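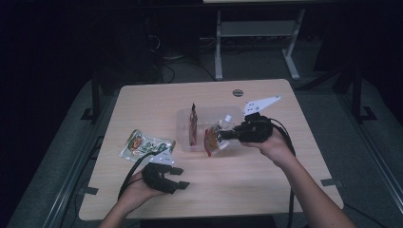 A gripper in each hand at a light wooden table, with a clear plastic container in front of one of them.

The Bar at the Hellatholm: A Quiet Evening in Utport

Visitors to Utport generally ask two questions on arrival: where one may eat near the harbour, and where one may sit afterwards without having to shout. The first has many answers. For the second I have for some years directed people to the Hellatholm, a small bar on the lower side of Varela Street, and a number of readers have asked that I set down my reasons in full.

The Hellatholm occupies the ground floor of a former chandlery. The entrance is easily missed, as the sign hangs above the neighbouring doorway and the lamp beside it is not always lit. Guests should look for the green door with the brass rail and push firmly. Inside there is one long room, a counter along the left wall and a smaller room at the rear, reached by two steps. Persons with limited mobility are advised that the steps have a handrail but no ramp, and that the washrooms are on the main level.

The house specialty is aquavit. The list runs to 13 varieties, most of them flavoured with caraway or dill, and one made with spruce tips that I recommend to anyone who thinks the spirit is not for them. It is served cold in a small stemmed glass, with a slice of rye bread on the side. A tasting of five may be ordered at the counter and is brought out in a set sequence, from the lightest to the heaviest. Guests who ask for a different order will be accommodated, although the staff will first explain why they would prefer not to.

Beer is also available. There are three taps, one of which is always a dark lager, and the selection changes with the season. Wine drinkers are less well served. There is a red and there is a white, and on my last visit the white had run out by eight o'clock.

The proprietor, Eleni Stan, took over the lease when the previous tenant retired, and has altered very little. The original shelving remains behind the counter, together with a set of rope samples in a glass case. The floor was relaid during her second winter. She kept one empty Cemex bag from that work, had it framed, and hung it in the passage to the washrooms, where it is frequently mistaken for art. I asked whether she had considered replacing it with a harbour view. She had not.

The food menu is short. I would draw attention to the pickled herring, the potato pancakes with sour cream and the cheese plate, which is generous enough for two. The kitchen closes at nine. A bowl of salted almonds can be had after that hour, and on most evenings there is some soup left for those who inquire politely.

Music is kept low and is chosen by whoever is working. On Friday there is sometimes an accordion player in the rear room, who begins after dinner and stops when he wishes to. No cover is charged and no announcement is made. Those who prefer conversation should take a table near the front window — the sound does not carry that far.

Some practical matters. Reservations are not taken for parties of fewer than six. Tables in the rear room are held for 90 minutes on busy evenings, a rule that is applied with courtesy and, in my experience, without exceptions. Payment may be made by card or in cash. Dogs are welcome in the main room provided that they remain under the table. The bar is 300 metres from the ferry landing, and the last sailing departs well before closing time, so visitors staying across the water should check the timetable before ordering a second round.

In November the hours are reduced and the bar does not open until five in the afternoon. I consider this the best month in which to go. The summer visitors have left, the stove is lit, and a seat at the counter can usually be had without waiting. My own preference is for the third stool from the door, where there is a hook for one's coat and enough light to read the newspaper.

Correspondence regarding other establishments in Utport has been received and will be addressed in a later entry. Several readers have written about the café beside the fish market, which I have yet to visit in the evening.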